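Pre-run checklist, two-arm kitchen cell, Lillorora site
Filled in 29th April, with my comments under each item

I get asked every week whether these things can do chores yet, so I've started writing more than "OK" in the comments column. Skip to the bottom if you only want the pass/fail.

1. Emergency stop, both buttons
PASS. Pressed each one during a slow move and both arms froze. The button on the Garport side is still stiffer than the other one. I can push it fine, but try it with your elbow while holding a tray and see how you feel.

2. Arm mounts and bolts
PASS. Paint marks all line up. I wiped them down so the next person can see them.

3. Cable slack at full reach
PASS, with a grumble. The left side cable rubs when the arm goes way across the body. I taped it in August and I've taped it again now. Could we please order the proper sleeve from Åberg?

4. Grip force limit
PASS. Set on the soft profile. Run the soft profile for anything you'd eat! The firm one is fine for cups and boxes, but it turns baked goods into crumbs, and then somebody (me) is picking crumbs out of finger joints with a toothbrush.

5. Work surface clear of people's stuff
PASS on the second try. I found a set of keys and a tape measure on it. Keys go on the hook, folks.

6. Task check: move food item to tray
PASS for safety, so-so for usefulness. This is the one everybody wants to hear about. We're at 412 good placements out of 458 tries on the current settings, and I count a good placement as in the tray and still in one piece.

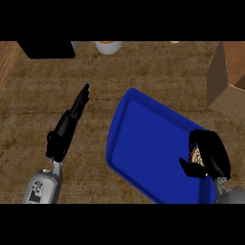 The misses are mostly boring ones. The arm lets go a little early, or the item sticks to a finger and comes right back up with it. Neither is a safety problem, so neither fails the check, but I wouldn't want to stand there waiting for breakfast. My own kid clears a plate faster, and complains less than the Celter software does when the light changes.

7. Two-arm clearance
PASS. Kept the minimum gap at 63 millimeters the whole time. Please leave that number alone. I know it makes the moves look timid — I like timid.

8. Food-contact surfaces cleaned
PASS before the run. Clean again afterward, both grippers, including the side that "didn't do anything."

9. Speed cap
PASS. Still at the low setting. I've had two requests to raise it and my answer is no until item 6 looks better.

10. Hours since last service
NEEDS ACTION. The joint service is due at 2,000 hours and we'll cross that soon. I've put in the request, but somebody needs to sign it.

Overall: OK to run with a person at the stop button.

As for chores, my answer hasn't changed much. It can put food on a tray if you're patient and you set the place up for it first. Setting up and cleaning up still take me longer than doing the job by hand would. Folding, wiping, reaching into a crowded fridge — I wouldn't sign a sheet for any of those yet. Ask me again after the sleeve comes in.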